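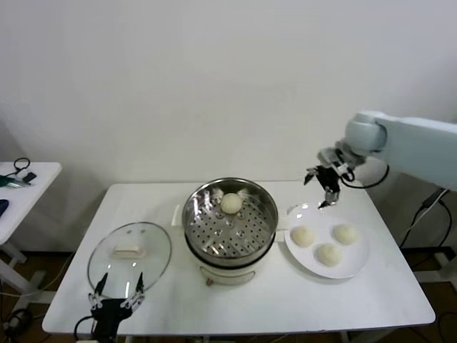 Haltlow is the two-arm setup Fendetti wants on the steam line in its staff canteen kitchen, and this folder holds the log from the trial. The pitch was that it would free up one person per shift. I doubt it. Three buns on a plate and one still on the tray is a small job, and a cook with tongs does it while talking to someone. The lunch rush is a different job, and none of it is in these files.

## Contents

- `runs.csv`: 528 runs, one row each
- `stops.csv`: every time a person stepped in, 1,989 rows
- `shifts.md`: notes from kitchen staff, lightly edited

## Read before quoting

Riltalex counts a run as "unattended" if no one touched the arms. Staff resetting the lid or moving the plate doesn't count against it. By that rule 244 runs pass. Read `stops.csv` next to it and decide for yourself.

The labor column is an estimate supplied by Tannous. I left it in but would not plan a schedule on it.

## What changed for staff

Hours were not cut. Four people on the line now also watch the arms, with no change in pay grade. Two asked for training in July and are still waiting. Prep starts earlier so the table can be set.

## Missing

- burns and near misses (kept on paper)
- cleaning time

Last edit: 25 Feb 2018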